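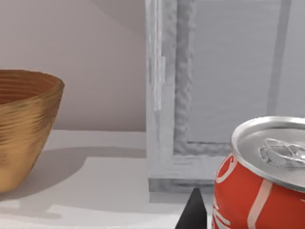
A soda can, a bowl and the dark tip of a gripper finger in a simulated kitchen used for training at Trudstead.

The contract kitchens at Trudstead prepare 2,000 trays on a normal weekday, and until last December every one of them was cleared, sorted and stacked by hand. The work is repetitive and hard on the wrists. It is also where most new employees begin, and for that reason the company's decision to automate part of it was watched closely by staff on both shifts.

The system was supplied by Handden, with planning software from Visis. Its two arms handle cans, bowls and other common items at the return counter, and people continue to handle cutlery, glass and anything spilled. Before a new task reaches the floor, it is built and rehearsed in simulation. Employees who once cleared the counter now spend part of each week reviewing those rehearsals and marking the movements they would not accept from a coworker.

Ronaldo Dalisay worked the return counter for 7 years before he moved to the review desk. He was asked to apply by his shift supervisor and says he hesitated.

"I thought they wanted somebody to press a button," he said. "Then I saw it reach for a can from the side where I know people leave their cups. I had something to tell them after all."

His notes are entered on a form that goes to the engineers the same afternoon. By the spring the desk had submitted 379 of them. Many concern approach angles and clearance between objects, and others ask for slower travel near the edge of the counter, where staff reach in.

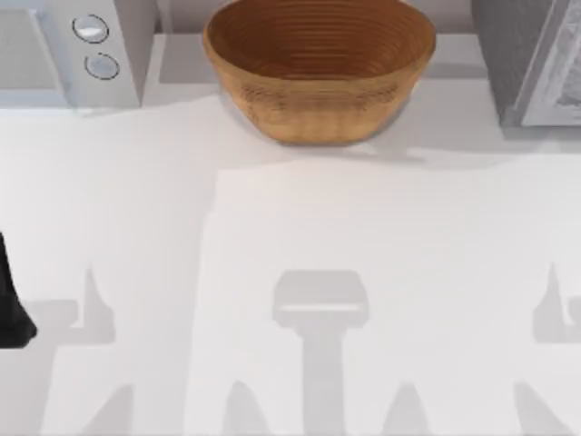 Counter layout has been the longest discussion. The engineers preferred a wide open area in the middle, with appliances kept to the sides and bowls along the back. Staff on the early shift had always worked with bowls in front, within easy reach, and several objected to changing a habit for the benefit of a machine. A compromise was adopted after a month of trials – bowls at the back during automated hours, and in front whenever the line is run by hand.

Pay has been a separate matter. Reviewers receive a higher hourly rate, but only for the hours spent at the desk, and employee representatives have asked that the rate apply to the full shift. Management has agreed to revisit the question when the agreement with Handden is renewed. No positions have been cut, although two vacancies at the return counter were left unfilled.

A second site, operated under the Öberg name, will begin its own trial with 1,000 trays a day. Dalisay has been asked to train its first reviewers.

Published 5/18/23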